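会社案内

マクファーソン・クリーニング(MacPherson)について

当社は、家庭の衣類と業務用ユニフォームのクリーニング、集配、保管を行う会社です。本店と工場は同じ敷地にあり、受付は道路側の建物、洗いと仕上げは奥の建物で行っています。屋号は創業時の店が入っていた建物の名前をそのまま使ったもので、創業者の姓ではありません。

沿革

最初の店は、ワイシャツと学生服の仕上げを主とする小さな取次店でした。洗いは外の工場に出し、店では受付とアイロンだけを行っていました。その後、近隣の飲食店から制服の洗いを頼まれるようになり、中古の水洗機と乾燥機を入れて自社洗いに切り替えました。現在の工場の延床面積は533平方メートルです。

代表は二代目のカン・ファヨン(Hwa-young Kang)です。受付のアルバイトから始め、しみ抜き、プレス、集配の順に担当し、先代の引退にあたって経営を引き継ぎました。今も月曜の午前中はしみ抜き台に入ります。
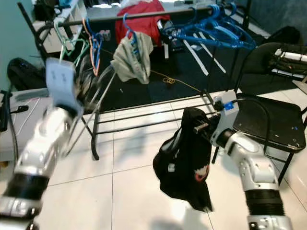
事業内容

一般衣類の部門では、スーツ、コート、ワイシャツ、ニットのほか、Tシャツやトレーナーなどの普段着もお預かりしています。普段着は量が多いため、点数ではなく袋単位の料金を設けました。袋は受付でお渡しし、次回もそのままお使いいただけます。下着と靴下はお受けしていません。

法人部門では、飲食店、歯科医院、自動車整備工場、保育園など46か所の事業所とお取引があります。制服には一着ずつ布の番号札を縫い付け、着用者別に分けてお返しします。油汚れの強い作業着は一般のお客様の衣類とは別の機械で洗い、すすぎの水も共有しません。

保管サービスは冬物を中心に、春から秋の終わりまでお預かりするものです。保管室は工場の二階にあり、温度と湿度を朝夕二回記録しています。途中でのお引き取りは三日前までにお電話ください。2月は新規のお預かりを休み、棚と空調の点検にあてています。

工程について

受付では、ポケットの中、ボタン、ほつれ、しみの有無をお客様と一緒に確認します。工場に入った後は、素材表示と色で仕分けをします。表示が切り取られている衣類は、裏の縫い代で色落ちを確かめてから洗い方を決めます。判断がつかない場合は洗わずにお電話します。

乾燥は、機械で最後まで乾かすものと、途中で出して吊り干しにするものに分かれます。綿のシャツ類は後者が多く、縫い目のつれを手で伸ばしてから掛けます。プリントのあるものは裏返して低い温度で扱い、プレス機の熱板を直接当てません。 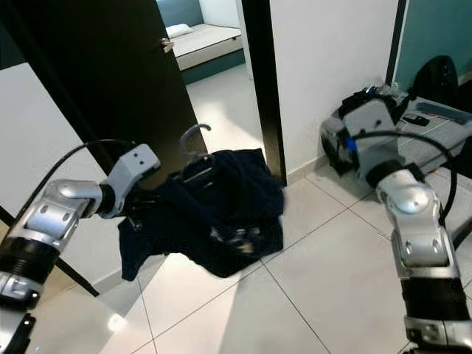
ご家庭での扱いについてもよくお問い合わせをいただくので、店頭でお伝えしている内容を書いておきます。洗い上がった服は脱水が終わったらすぐに取り出し、肩と脇の縫い目を軽く引いて形を戻してください。写真の紺色の服のように布がくしゃくしゃに寄り、ハンガーが中に絡んだ状態のままだと、肩の線がずれて跡がつきやすくなります。一度ハンガーを外して平らな場所に広げ、裾から入れ直すのが確実です。襟元から押し込むと、首回りの伸びの原因になります。濃い色の服は陰干しにしてください。

ハンガーの回収

仕上げに使ったハンガーは、受付横の箱で回収しています。金属製とプラスチック製に分けてお入れください。曲がりや割れのないものは洗って再び使い、それ以外は素材別に業者へ引き渡します。昨年度の回収本数は1340本を超えました。他店のハンガーもお受けしますが、木製のものはご遠慮ください。

働く人

工場長はジャクリーン・ガリンド(Jaqueline Galindo)です。ホテルのリネン部門を経て入社し、仕分けから包装までの手順書をまとめました。手順書は日本語のほかに韓国語とスペイン語の版があり、新しく入った人は最初の二週間、この手順書に沿って各工程を回ります。

夏場の工場は暑くなるため、プレスの担当は一時間ごとに交代します。休憩室には冷蔵庫と製氷機があります。制服は自社で洗い、毎朝支給しています。

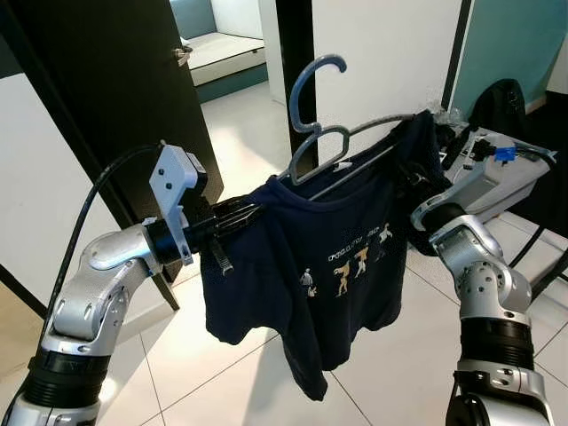

地域との関わり

近くの中学校から、卒業生が寄付した制服の洗いを引き受けています。今年度は238点を洗い、ボタンの付け替えと裾上げを済ませて学校へ戻しました。サイズの管理と配布は学校が行っており、店頭での受け渡しはありません。制服の寄付を希望される方は、学校の事務室へ直接お問い合わせください。

手芸教室「カクム」(Kakum)には、引き取り期限を過ぎた衣類のうち、お客様の同意をいただいたものを布材料としてお渡ししています。名前や社名の入った部分は、お渡しする前に切り取って処分します。

店舗と営業時間

本店のほかに、駅の東側に取次店「グラスタンス」(Grustance)があります。取次店は受付とお渡しのみで、しみ抜きのご相談は本店で承ります。

本店 午前8時から午後7時まで
取次店 午前7時30分から午後8時まで
定休日 日曜・祝日

土曜日は工場が午後から休みになるため、当日仕上げの受付は午前10時で締め切ります。集配は本店から車で二十分以内の地域が対象です。初回のみお電話でお申し込みください。駐車場は本店の北側に三台分あります。満車のときは係の者が車までお荷物を受け取りに伺いますので、受付の呼び出し番号へお電話ください。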